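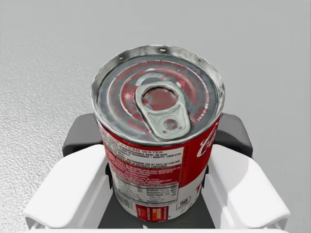

Fig. 1. Short, wide can with pull tab and rolled rim.

Week 4: Keeping food, and what it costs to keep it

Teresa Kaczmarczyk

Last week we left the town of Prumside with a good harvest and nowhere to put it. Every food economy gets to this point sooner or later. You may salt the surplus, dry it, pickle it, feed it to the pigs or watch it rot. Prumside tried all five, the last with real commitment.

Tinning changed the sums. A tin is dear to make and cheap to ignore, so the cost falls at the start and the benefit turns up whenever somebody is hungry. Compare the cold store, where you pay every day until you give in and eat the stuff.

Now look at the Kirby ledger (handout 2). The firm packed 3,127 cases in August and sold 31 of them before winter. Students tend to call this a disaster. The owner called it stock, and the bank, for a while, agreed with him.
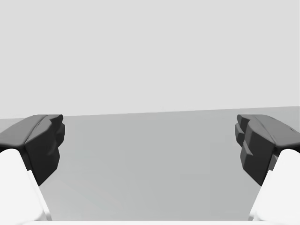
The trouble came with storage. Kirby rented space by the case, and the rent rose 23 per cent in a year when the price of peas did nothing at all. Work out for yourselves the month in which he should have sold up. Then read his letters and see how cheerful he was in it.

Reading: Esteves, chapter 2, which is short. Jurnari on salt, which isn't - skip the appendix unless you are fond of barrels.

For the seminar: 1,000 words on who should bear the cost of waiting. Kirby's own answer was his brother-in-law.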